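Last updated 13th November

Mehrangiz Salehi keeps a cotton bud behind her ear, the way a joiner keeps a pencil. At Clarnow she looks after the hand-held grippers, and most of what goes wrong with them is fluff.

The routine takes 15 minutes a pair. Wipe the fingers, tug each cable, close the jaws on something dull. Books suit her well — they come in every thickness and never complain.

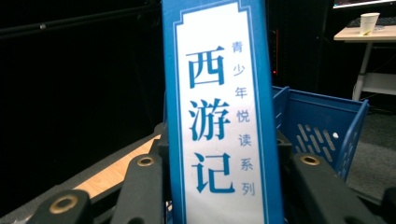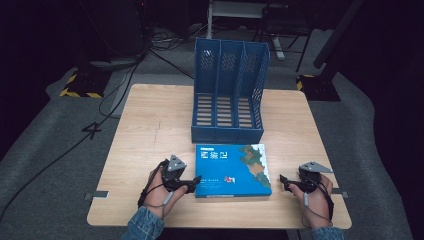

Her logbook has reached 1,847 entries, many of them just the word "cable". Onni Mäkelä, who writes the software, would like longer entries. Salehi would like longer cables.

Jaw pads get changed after 900 grips, or sooner if a glossy cover starts to slide. The old ones go in a biscuit tin, which Mäkelä has opened twice in hope.

Last January a left gripper refused to close for a whole afternoon. Two people rewrote the driver. Salehi came back from lunch, undid one screw and took out a staple. It has its own entry, number 73 from the end, and she has underlined it.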